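Home | Packages | Changelog | Support

Print this page | E-mail this page

4 min read

# Primgate

Primgate is a small command line tool which checks the version numbers in a group of repositories and tells you when they do not agree. It was written for our team at Brenditz, where we have 8 services and one shared library called Prosness.

## Install

Download the archive for your system, unpack it and put the file `primgate` somewhere in your path. Python 3.8 or newer must be present. On Windows it works only from Git Bash at the moment.

## Use

Go to the folder which contains all your checkouts and run:

 primgate scan --depth 2

The result is a list, one line for each package, with the lowest and the highest version found. Lines with a difference are in yellow colour. If your terminal does not show colours, add `--plain`.

A full scan of our 109 packages takes around 6 seconds. The first scan is slower, as the cache must be built.

## Configuration

Settings are read from `primgate.toml`. Please write the organisation name in lower case, otherwise the private registry is not recognised. The key `ignore` accepts folder names but not patterns. Kiran Tyagi has a branch for patterns and it will be merged after the tests are repaired.

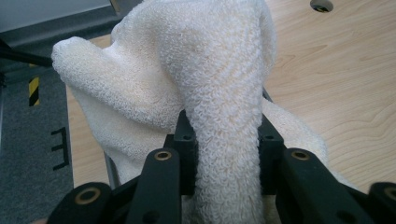
Can I run Primgate on a repository that uses git submodules?

Submodules are skipped by default, so you must add `--with-submodules` to include them.

## Known problems

- Lock files longer than 700 lines are read twice.
- The `--fix` option was removed in December and the old help text still mentions it.

## Maintainers

Cosimo Sartori, Sheila Sugden. Licence: MIT.

Last revised 04/02/2022

Back to top | Print | E-mail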